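## Week 4 notes: learning to pick from demonstrations

Course notes by Nazanin Shirazi, with corrections from Elsie Kerslake. Please read before the September lab.

Last week we looked at behaviour cloning in its simplest form. We have a set of demonstrations, each one a list of pairs (observation, action), and we train a network to give the action when it sees the observation. This works quite well on the training table and much less well when something is moved by a hand's width.

The reason was given in the lecture but I repeat it, as several of you asked. A small error at one step takes the arm to a place the demonstrator never visited. There the network has no good data, so the next error is bigger. The errors add up along the path.

### 4.1 The Pundura set

For the exercises we use the Pundura set, collected by Farzad Heydari and Azadeh Nazari. It has 389 demonstrations of picking up one named object from a table which also holds other things. Of these, 115 have a flat parcel as the target. The table is left in a mixed state on purpose: a book, a bottle, a storage bin, cables, soft plastic. Parcels are difficult because they are low, wide and often shiny from the tape.
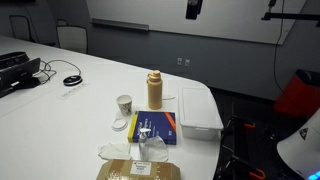
Why do we not train on a clean table first and add the other objects later?

We tried this order in the Wokmont exercise last year, and the network learned to go to the only object present. When more objects were added it had to forget that habit, and the total training time became longer than if we had started with the mixed table.

### 4.2 Action chunks

Instead of predicting one action, the network predicts a short block of *k* actions and the arm carries them out before looking again. Write the block as

 A_t = (a_t, a_t+1, ..., a_t+k-1)

With k = 1 we are back at plain behaviour cloning. With large k the arm makes fewer decisions, so there are fewer places where an error can enter, but it also reacts slowly if the object slides. In our tests k = 8 was a fair choice for the approach and too long for the last part above the object.

Houshang Heydari suggested to let k depend on the height of the gripper. His rule is simple:

1. Far from the table, use k = 8.
2. When the fingertips come near the object, use k = 2.
3. After the fingers close, return to k = 8 for the lift.

The change from step 1 to step 2 is the sensitive one. If it comes too early the motion becomes shaky, and if it comes too late the fingers press on the cardboard. 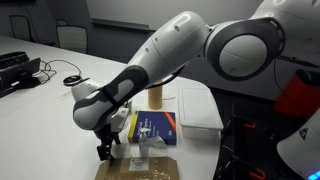
*Fig. 4.2. Two-fingered gripper just above the flat package.*

### 4.3 Results so far

We ran 136 trials with the height rule and 136 with fixed k = 8. The height rule succeeded in 110 of them. The fixed version was clearly worse on parcels and about equal on the bottle, where the fingers have more room for error. I do not give the full table, as Elsie is still checking how two of the failure types were labelled.

### For the lab

- Load the parcel subset only. The full set will not fit in memory on the older machines.
- Plot the height of the gripper against time for five demonstrations of your choice. Mark where you would change k.
- Compare your mark with the rule above and write a short paragraph on any difference.
- Keep your random seed in the report.

Reading: section 3 of the Tehrani notes, up to the part on temporal averaging. The proof at the end can be skipped.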